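Ticket 3269: Wivelham missing from the destination ratings page
Status: waiting on customer
Product: Birkoren Listings

Hello, and thank you so much for writing in, and for being so patient with us over the holiday rush! I've had a good long look at your account (property 2551, the guesthouse near the harbor) and I can see why you were puzzled. Your 126 guest reviews are all there, safe and sound, but they were filed under Cerkton when the regional map was redrawn in February.

I moved the listing back to Wivelham at 11 this morning and asked the ratings page to rebuild.

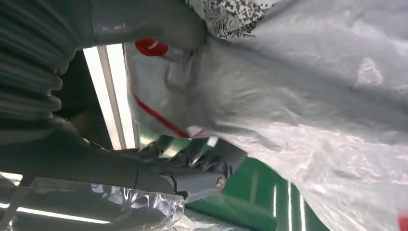

Will our reviews from before February still count toward the town's rating?

Every review keeps its original date and counts for Wivelham once the rebuild finishes, usually overnight.

If the page still shows Cerkton tomorrow, please sign out, sign back in and open the Yaman tab under Regions. Send me whatever it says there, even if it looks like nonsense, and I'll take it up with the mapping folks. I'll leave this ticket open in the meantime.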